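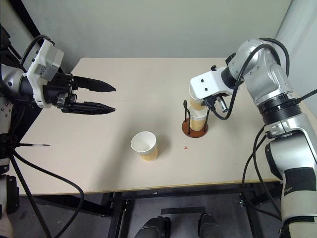
**Equipment / Two-arm table stations**

# Mukasis two-arm station: demonstration at Pladthorpe

The Mukasis station is a pair of robot arms which work over one table. We show it running at our Pladthorpe workshop, and visitors are welcome to stay as long as they like and ask the operator to repeat a task.

The task we show most often is with paper cups. One arm holds a cup in its gripper near a wire cup holder with a wooden base, and the other arm keeps its fingers open over the table. For a person it is a small job. For a gripper a paper cup is difficult, as it bends when the fingers close too hard, and a ribbed sleeve does not feel the same on every side.

**What you can try during the visit**

- Guide one arm by hand and let it play the movement back
- Change the closing force and the speed
- Bring your own small items, up to 200 grams each

**Main details**

- Reach of each arm: 900 mm
- Service interval: 4000 hours
- Delivery to Canada: around 3 months from order
- Table: metal frame, included in the price
- Colour of table top: pale beige only

The grippers are made by Cheng and can be ordered separately. Fingers for the Prornholm wrist do not fit this model, please check before you order spares.

The next demonstration is on February 3, 2024. After that the station goes back to our test room, and we will organize another open day in October. To reserve a place, please write to Ghassan Awwad at the Pladthorpe office and tell him what kind of items you wish to handle. Parking is behind the building, by the loading door.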